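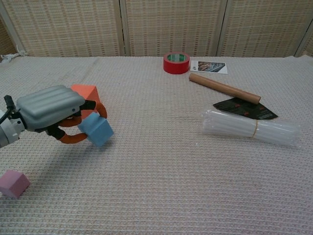 Step 3: Record the cube trials

Before you start, finish the camera calibration in Step 2 and load the Drokis policy you want to test. Leave the other objects on the cloth. The method is meant to be scored with clutter on the table, and a bare table gives numbers you can't compare with ours.

Pick the target cube in the Orari panel and press Run. The arm should close on the cube and lift it a short distance. Once it is holding, wait 2 seconds, then press Mark. If the cube slips during the wait, mark the trial as a drop. A cube held at a tilt still counts as a grasp - we only score whether it stays in the fingers.

Put the cube back by hand at the next position on your list. Turn it a little each time so the faces don't line up with the weave of the cloth. Do seven trials per cube, then change the target.

Watch the orange cube. Its color is close to the color of the fingers, and the segmentation step can merge the two when the cube is behind the gripper. If the mask overlay covers both, stop the trial and log it as a mask error, not a drop. Pei-shan Choi's fix is to lower the color weight in the Jinex config file and let the depth edges do more of the work.

Step 4: Export the log

Click Export and save as CSV. Our full set in June came to 945 trials. Check that every row has a target, a position and a result. Rows with an empty result field will be skipped by the Stetsiuk scoring script without a warning, so fill them in before you run it.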